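Two months with the Cistik disassembly kit on old office PCs. Notes in a thread, as a few of you asked. 1/11

The job: we take in retired desktops at Wendport and strip them for reusable parts. Mostly memory, drives and graphics cards. Beatrice Temba runs the bench and I do the programming.
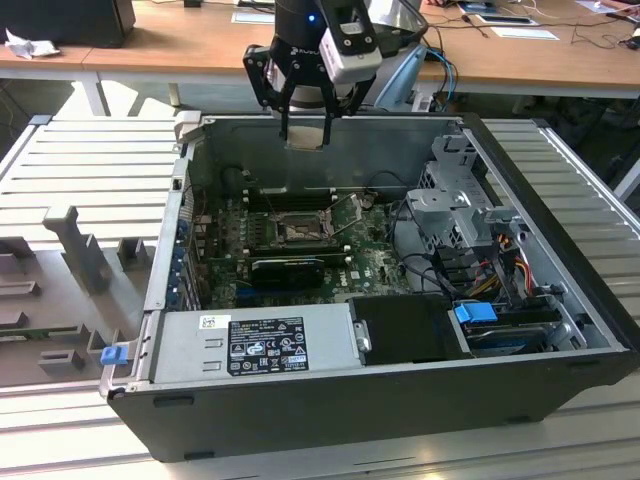

Gripper over an open Dell board, CPU socket already unlatched.

2/11 What you get for the money: a two-finger gripper, a sensor unit that bolts to the side of it, the software licence and a folder of part templates. You supply the arm and the table. Ours is slotted aluminium profile, so fixtures can go wherever we like.

3/11 Setup took us a day and a half. The manual says half a day. Most of the extra went on calibration, which has to be redone if you so much as nudge the sensor. Tighten those bolts properly the first time.

4/11 The sensor is the best part of the kit. It copes with a green board, black slots and shiny drive cages in the same view. It does struggle with thin dark cables over a dark background. We now move those by hand before starting.

5/11 Memory modules: very good. We did 1272 over the two months and 43 of those needed a person to step in. Most of the 43 were clips that hadn't opened fully.

6/11 Graphics cards: all right once the bracket is free. The kit has no answer for a stiff retaining clip, so Beatrice does that bit. Hard drives depend on the case. Some release tabs are easy for the fingers, some are hopeless.

7/11 Processors: we don't let it near them yet. The template exists, but I'm not happy with how hard it grips. Luzius Ammann at Dolo has had better luck with softer tips. We've ordered a set.

8/11 Fixtures are your own problem. We 3D print ours in grey PLA. A tower lying on its side will creep if nothing holds it, and then every position is off by a few millimetres.

9/11 Support has been decent. Email gets a reply by the next morning. The software update in March broke our saved templates and it took them 2 days to send a fix.

10/11 Price: the yearly licence went up by about 900 on our renewal quote. We also looked at Mayrhofer, which costs less, but you have to build every template yourself.

11/11 Would I buy it again? For memory, yes. For whole machines, wait for the next version. Will post again when the soft tips arrive.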